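Chapter 4
Clothing and Its Care

Before you begin
Look at the label inside something you are wearing. Note the fibre, the country and the washing symbols. You will need these for Exercise 4.2.

4.1 The life of a garment

Most of the cost of a garment, to the wearer and to the environment, comes after it leaves the shop. A cotton T-shirt takes a good deal of water to grow and dye, but it may then be washed and dried for years. How it is treated in that time decides how long it lasts. 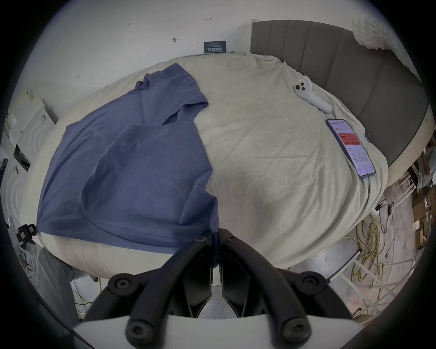 Cotton is strong when wet and stands up well to hot water and rubbing. Its weakness is that it creases and can shrink. A knitted cotton fabric is made of loops, and the loops are pulled long during manufacture. The first few washes let them relax, so the garment becomes shorter and wider. Makers who pre-shrink their cloth have done part of this work already.

The town of Bidotville had 20 laundries when the Ovimine mill was open. The largest, Fulness, handled 3,000 pieces in a busy week and charged by weight. Its ledger for March lists 357 shirts sent back for a second pressing. When homes got their own machines the trade shrank, and the work of sorting, drying and folding moved indoors – mostly unpaid.
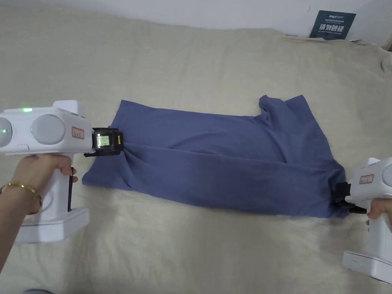 Household work of this kind is hard to measure. A survey may ask how long a person spent on laundry, but many people do it in short spells between other jobs. Someone who folds for ten minutes and then cooks may report only the cooking. Answers also differ according to who in the home is asked. 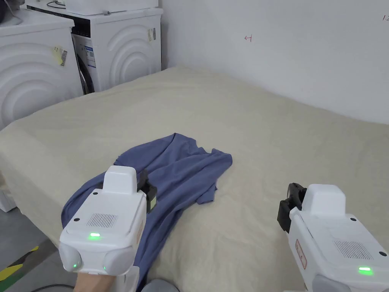 Pao-chu Au told an interviewer that she had never thought of laundry as work until she had to pay for it. It took her 30 minutes a day, she said, and she would have put down none of it on a form.

Her answer raises a question we return to in Section 4.3: should unpaid care of clothing be counted when we work out what a garment costs?

Key terms
fibre, knit, relaxation shrinkage, unpaid work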